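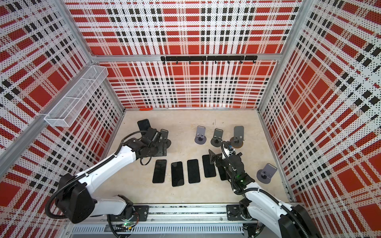 Plaid wall panels with hook rail and wire basket

Kincaid Table Tennis League - Members' Forum
Topic: Proposed change to the Division Two promotion playoff

g_rallis (League Secretary)
Members are invited to comment on the proposal circulated on 14th March. Under the present rule, the top two clubs in Division Two are promoted without a playoff. The proposal would promote the first-placed club as before and require the clubs finishing second and third to meet in a single tie at a neutral venue, with the winner promoted. The vote will be held at the annual meeting in July. Please confine remarks to the proposal itself. Questions about ball approval belong in the equipment section.
Gerasimos Rallis

Usley_B_captain
Our club opposes the change. Usley B finished second last season after a full schedule of matches, home and away, and was nine points clear of third place. Under the proposal that position would have been placed at risk on one evening. A season's results should carry more weight than a single tie.

dpapadakis
I write in support. In each of the last two seasons, several clubs had nothing left to play for by the end of February, and three fixtures were conceded because a team could not be raised. A place in the playoff would give the middle of the table a reason to field its strongest side. The point about a wide margin is a fair one, and I would accept an amendment under which no tie is held where second place leads third by more than an agreed number of points.
Danai Papadakis, Brunis TTC

Usley_B_captain
The amendment would be an improvement. It is not in the text that was circulated, and we can only respond to what is before us.

ADSouza
May I ask what format is intended? The proposal says "a single tie" and gives no further detail. A league match is nine singles and one doubles. A cup match is five singles. The shorter format favors a club with one very strong player, and the result could differ according to which is used.
Aravind D'Souza

g_rallis (League Secretary)
The intention is the full league format, with three players per side. I accept that the wording should say so, and a corrected text will be sent to club secretaries. On the matter of amendments, any registered club may submit one in writing up to 35 days before the meeting.

lambrakis_n
The cost has not been mentioned. The hall at Rorov charges 76 dollars for an evening, and it is the only neutral venue in the league with four tables and proper lighting. Who is to pay? If the fee is divided between the two clubs, I have no objection. If it comes out of league funds, then every club is paying for a match that concerns two of them.
Nektarios Lambrakis

dpapadakis
The league held 3,115 dollars at the end of last season according to the published accounts, and the largest single expense was 490 dollars for trophies and engraving. One hall booking each year is well within its means. Promotion also concerns the whole league, as it settles who plays whom in the following season.

lambrakis_n
I have read the accounts. A balance of that size is held against the replacement of tables and should not be treated as available. We will have to differ on this.

S_Pappas
Two points from the umpires' side.
First, a neutral venue will require a neutral umpire for every match in the tie. At present Division Two players umpire for one another, and we have very few qualified people free in April.
Second, the rule on player eligibility should be stated. Without a minimum number of league appearances, a club could bring in a Division One reserve for the playoff alone. I would suggest six.
Spyros Pappas

ADSouza
I agree on eligibility. Six seems high for a club that rotates a squad of seven or eight. Four would prevent the abuse described without penalizing anyone.

S_Pappas
I would not object to four.

Usley_B_captain
Our committee met last night and remains opposed to the proposal as circulated. If the points margin and the eligibility rule are both added, we will put the question to our members again before July.

g_rallis (League Secretary)
Noted. Would dpapadakis and S_Pappas please submit their amendments separately, so that each can be voted on by itself. The question of the hall fee will be listed as its own item.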